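Posted to the Badow Tenants list, October 31, 2020
By Wilczyńska

> The letter from Adance says the new billing is fairer because every
> flat pays a share of the building's heat by floor area. Mine comes to
> 1,263 for the season. Last year I paid for what my own meter said.
> Does anyone understand why this is better?

I read the same letter twice and I don't buy it either. "Fairer" is doing a lot of work there. If I keep my place cool and the people upstairs sit in T-shirts with the windows open, floor area makes me pay for part of their comfort.

They say the old meters were unreliable. Maybe. In June they told us the meters were fine and charged 50 per flat to read them. I still have that receipt, and I would like to see one test result before I believe the new story.
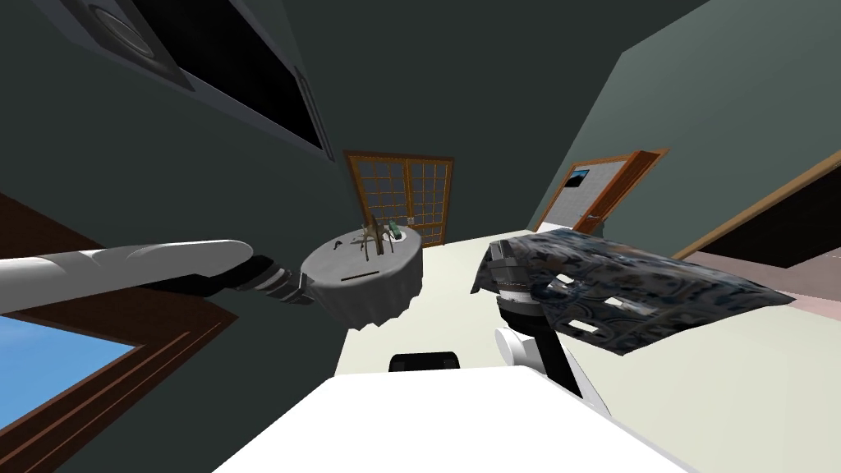 I'm also not convinced by the "up to 40 percent savings" line. Savings for whom, and compared to what year? "Up to" covers zero. The people over in Vindov got the same promise and their bills went up by 300 the first winter, at least according to their own list.

What I'd do before paying:

1. Ask for last season's meter readings for your flat, in writing.

2. Look at what your windows and walls are like before you accept their heat loss number. Mine was copied from a flat on another floor.

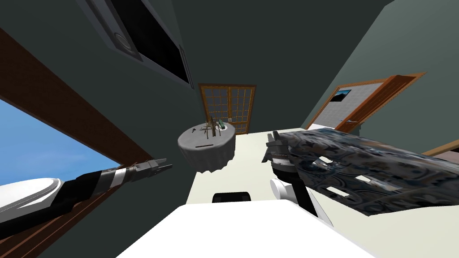 3. Pay the old amount by the due date and mark it "under protest." I don't know if that holds up, so check first.

If somebody has had a straight answer out of Adance, please post the whole thing here and not a summary.

Badow Tenants list | Contact the list owner | © Badow Tenants | Back to top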